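3.2 Work surface and small supplies

All sorting sessions took place at one table in the Pallgate workroom. We chose it for its finish. Earlier sessions in February used a matte gray bench, and participants there seldom mentioned the surface when asked what had made an item easy or hard to find. At the wooden table they mentioned it often, mostly in connection with glare and with items close in color to the wood. Figure 2 shows the tabletop in two views.

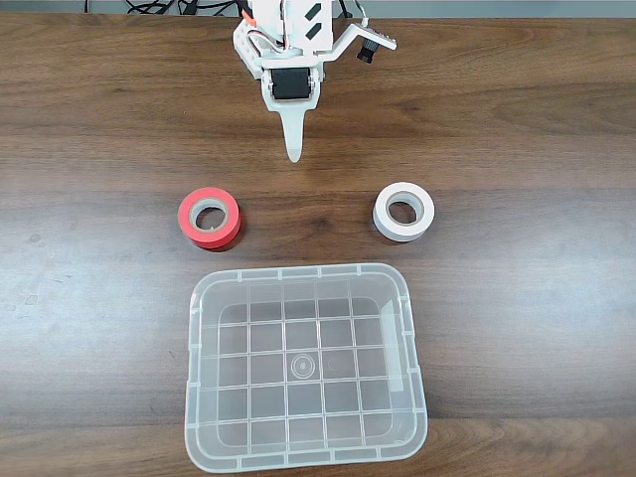
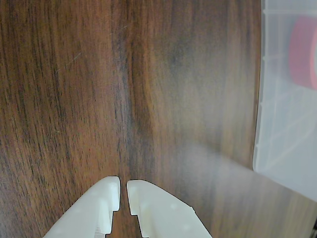 Figure 2. The wooden tabletop, with two tape rolls lying on it (first view) and with a frosted plastic container at the right (second view). Both views show wood grain and a pale area where light reflects off the finish.

3.3 Effect of glare on placement

Reflected light lowers the contrast of the grain without hiding it completely. In the second view of Figure 2 the grain can still be made out as soft brown streaks inside the hazy patch beside the container. Participants described such patches as "dusty" or "worn," and four of them tried to wipe one away before starting to sort.

Each session lasted 15 minutes. Participants were given tape, clips, labels and string, and were asked to put them away in whatever order they liked. Placement was recorded on a paper grid by the second author (Wijaya), and the grids were checked by the first author (Sembiring) on the same day. We collected 66 usable grids. Grids with a missing start time were left out.

Items set down in a glare patch were picked up later than items set down on darker wood. The difference was largest for clear and pale supplies. It was small for tape, which participants tended to reach for first wherever it lay.

We did not measure the gloss of the table, and the position of the patches changed with the blinds and with the height of the person seated. Fine scratches in the finish were noted on the grid sheets but are not treated as a separate factor. Section 4 compares these results with the Dellton sessions, where the same supplies were sorted on a cloth-covered table.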